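Neleck > Home and Table > Interviews

Last updated: July

The trouble with a matching set

Mi-kyung Sung has been buying, borrowing and returning tableware for longer than she cares to say, and she does not believe most of what is printed on the boxes. I had gone to ask her about the new Idholm range, which promises that a household can be fed, served and tidied away with a handful of pieces in cheerful colours. I came away less sure of the promise, and not entirely sure of her objections either.

"They sell you the bowl and they tell you it's for everything," she said. "Fruit, salad, bread, keys. Well, put the keys in it and then try to serve a salad."

She was going through the pieces when I arrived, a job she does with strips of tape and a marker pen. Each plate is given a number. I asked whether this was really necessary for something you eat your dinner off.

"It is if you want to know which one you were cross with," she said.

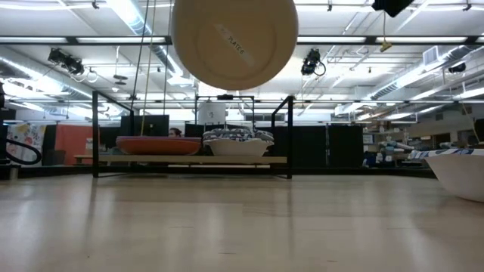

Her main complaint is the flat wide plate. Shops love it because it looks generous on a display, and customers love it because it makes a small supper look like a decision. At home it has to live somewhere. Sung's view is that people measure the cupboard and forget the door. She once kept a pair of Lozano chargers on top of a fridge for most of a year for exactly that reason, and gave them away with the price sticker still on one.

I put it to her that this is a problem with cupboards. She didn't think so.

"The cupboard was there first. If I buy a coat that doesn't go through my sleeve of the wardrobe, I don't blame the wardrobe."

The Idholm leaflet suggests open storage as the cure: a board on a plain metal stand, with the bowls left out where you can reach them. Sung has more time for this than I expected. A black stand with a pale board across it is cheap to put together and easy to wipe, and a low one keeps the heavy things low. What she won't accept is the claim that it saves work. Anything on an open shelf gets dusty, and a bowl used once a month has to be washed before it is used as well as after.

Her answer is to keep cloths in the deep bowls. A patterned tea towel, folded and pushed in so that it stands up over the rim, keeps the inside covered and gives the towel a home. I said this sounded like a tip from a magazine. She said it probably was one, and that it had been going long before Idholm put it in a leaflet.

"The shallow ones are another matter. You can't keep a cloth in a shallow bowl, it just looks as if you've dropped it." 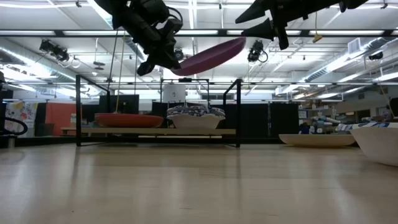 On colour we disagreed. I find the strong shades tiring, and I suspect they are there so that you will want the next one. Sung likes them. An orange-red bowl is hard to lose, she said, and a magenta dish tells you at once whether it has been put back. White bowls multiply. She believes everybody owns more white bowls than they think they do, and that the makers rely on it.

She is harder on the word "system", which Nuva used on its last boxes and which Idholm has now taken up. The Idholm leaflet says the range can be arranged in 2,444 ways. I asked how many she had tried.

"2. On the shelf and off the shelf."

I wondered whether she was being fair. Somebody setting up a first kitchen might be glad of a few things that sit well together, and the starter set costs £47, which won't ruin anyone. She agreed about the price. Then she said that a first kitchen needs one good surface to work on before it needs a platter, and that hardly anyone spends the money in that order.

By a good surface she means wood, and she is particular about it. She likes the sort made of narrow pale strips joined end to end, with the seams showing and the colour going from cream to tan as it pleases. Some blocks come out paler than their neighbours and people send them back for it — a habit she thinks is daft.

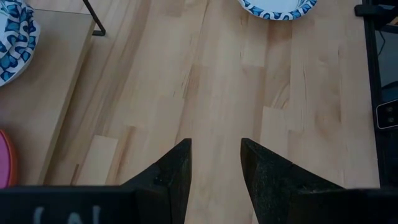
"You're going to put things down on it every day. If you want it all one colour, buy paint."

I asked about oiling. The usual advice is every few weeks, mostly given by firms that sell oil. Sung oils when the wood looks thirsty and admits she can't say what that means. On this point I trust her less than I trust the tin, though I have a ring mark on my own worktop that suggests I shouldn't talk.

She would keep the deep white bowl and the orange one, and she might keep the magenta dish if it were hers to keep. The cream platter she would leave in the shop. I asked whether any of it was worth what the leaflet says about it.

"It's crockery," she said. "Does it hold the potatoes?"

Related items

Open shelves: who does the dusting?
Nuva stacking bowls, six months on
How many tea towels is enough?
Worktop oils and what the tins say
We read 2,000 words of Lozano care instructions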